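Damon Does the Table

Morning

At Flomton we had promised the people from Saludo a machine that could clear a table. We hadn't said how big a table or by what hour, and I was proud of that paragraph. I wrote it.

Damon started at nine. There was a bottle of detergent to deal with, and a spatula, and a green tray they were supposed to end up on. My mother would have done it while yelling at someone in another room.

Damon opened its fingers and thought.

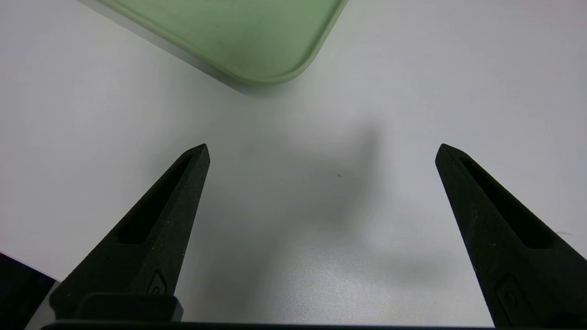
Katalin Takács went for coffee and came back, and I asked if she'd brought me one, and she hadn't. Miloslav Bartoš read numbers off his laptop in the voice of a man announcing train delays. Attempt 194, he said. I asked whether we had to number them out loud.

"It's good for morale," he said. I didn't ask whose.

Around the yellow toy we all held our breath. Damon had strong feelings about the toy, or Miloslav's software did, and the bottle was right beside it in the dark basket.

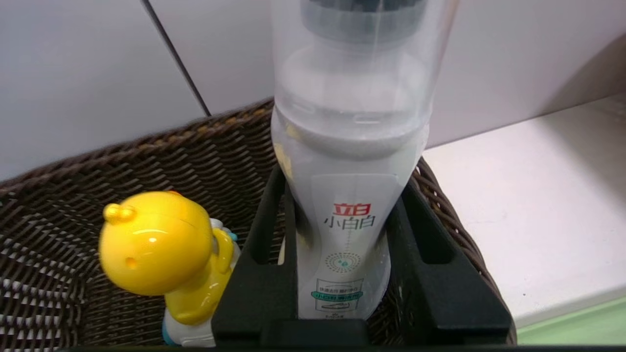

Afternoon

Saludo sent Américo Neves, who sat down, folded his coat over his knees and asked what a cleaning lady costs. I told him this was a long-term question. He wrote down 20, looked at it, and then wrote 2000 under it – that one was us.

"And it knows where the tray is?" he said.

"It has always known where the tray is," said Katalin. "Knowing is the part we finished."

Damon held its fingers wide and considered the tabletop for another 30 seconds.
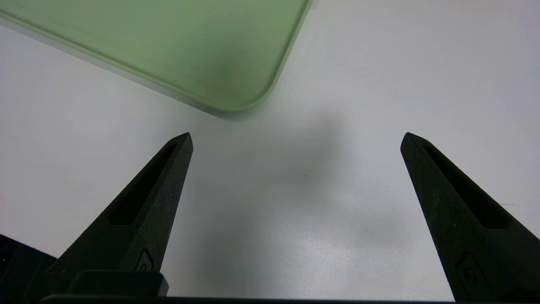
Pin-yu Kwan wanted to know, over the speakerphone, whether it did windows. Américo laughed so hard that he had to unfold the coat. Then he asked, in a different voice, whether it did windows.

I said we were looking into it. Miloslav closed the laptop, opened it again and started typing. 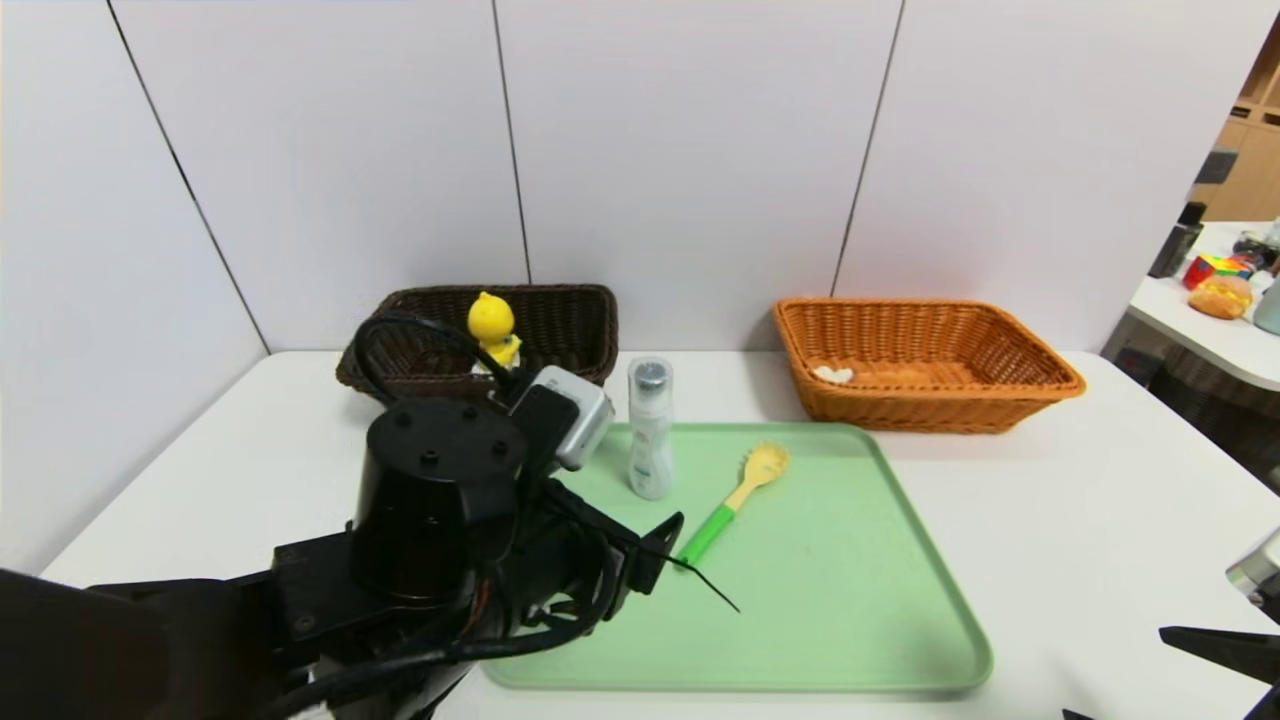

The table, with bottle and spatula on the tray.

Américo asked if he could keep a copy for his boss. Katalin was already rinsing her cup, by hand.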